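Chapter 4
Small Containers and the Habit of Putting Away

Viktória Major

In the previous chapter we looked at large furniture: wardrobes, shelves and the chest. Now we come to the things which stand on a table. A cup for pencils, a bucket or a shallow box seems too simple for study, but in the history of the household such objects tell us a great deal about how people wished to work.
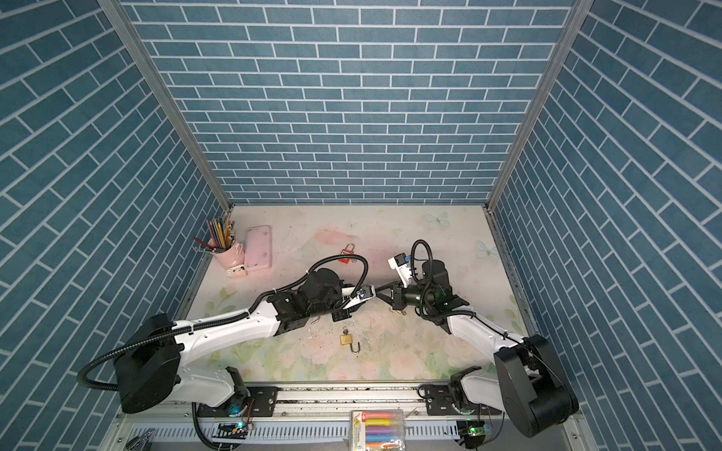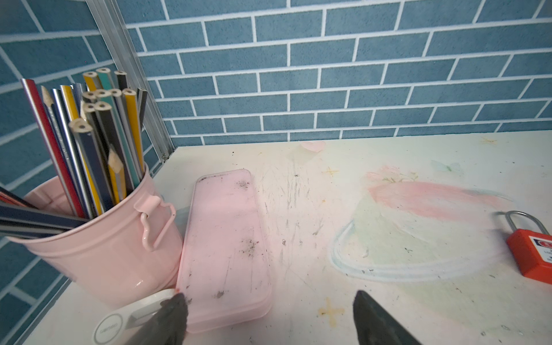
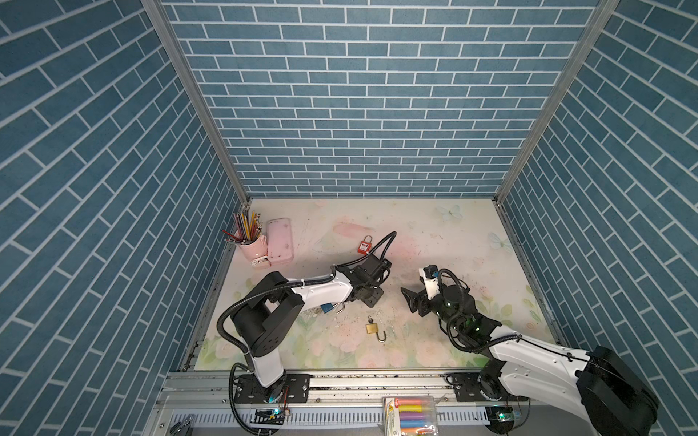

Figure 4.1 Work surfaces with patterned surroundings. In the second view, pencils are kept upright in a pink metal bucket.

We begin with an inventory from the town of Horkik, made in March after the death of a merchant. It lists 2578 items, and 410 of them are containers of one kind or another. Many have no lid. The clerk wrote down the material and the room, but he gave the contents for only two of them, which makes our task harder.

Sheehan's model divides containers into open and closed. An open container invites the hand – the owner sees what is inside and takes it quickly. A closed one protects, but it also asks the owner to remember. The model is useful, although it says little about containers which change their purpose, such as a jam jar that later holds brushes.

4.1 Open containers

By an open container we mean any vessel which is normally used without a cover. The oldest form in our region is the fandora, a low clay pot kept beside the window.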